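Planel (software)

Planel is a motion planning and task sequencing package for two-armed robots that handle cloth. It was written at Plismont by a small group under Siriporn Kaewsai and first released in February 2020. The package takes a camera view of a tabletop, guesses the outline of each piece of fabric, and produces paired paths for the left and right arms. It does not control motors directly. That job is left to a separate driver layer, Sterken.

Claims made for the software have been generous. The release notes describe it as able to handle "any household textile," a phrase that has never been tested in any serious way. The published trial covered 148 attempts, all with towels of one size, and the success figure counted a towel as folded if its corners ended up within 35 millimeters of each other. By that measure a fairly sloppy fold passes.
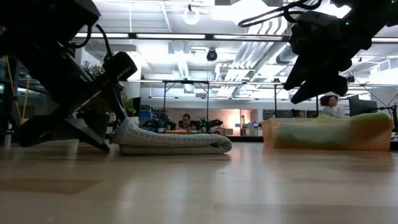 Perception is the weakest part of the package. Planel separates cloth from table mainly by color, with a texture check added in the June update. A bright green cloth in a translucent bin is an awkward case for this method, as the color shows through the bin walls in a duller tint and the software has to decide where fabric ends and plastic begins. Light gray knit on a glossy pale tabletop, with ceiling lights reflected in the finish, is not much easier. The documentation mentions glare once, in a footnote, and suggests closing the blinds.

The planner itself is more conventional. It samples 100 candidate grasps per arm, throws out those that would bring the arms together, and ranks what is left by travel distance. Critics have pointed out that the ranking ignores how cloth sags once lifted.

Thongsuk, a rival package, uses a learned model in place of the ranking step. Its authors report better results on 447 trials, though they chose the fabrics themselves and no outside group has repeated the comparison.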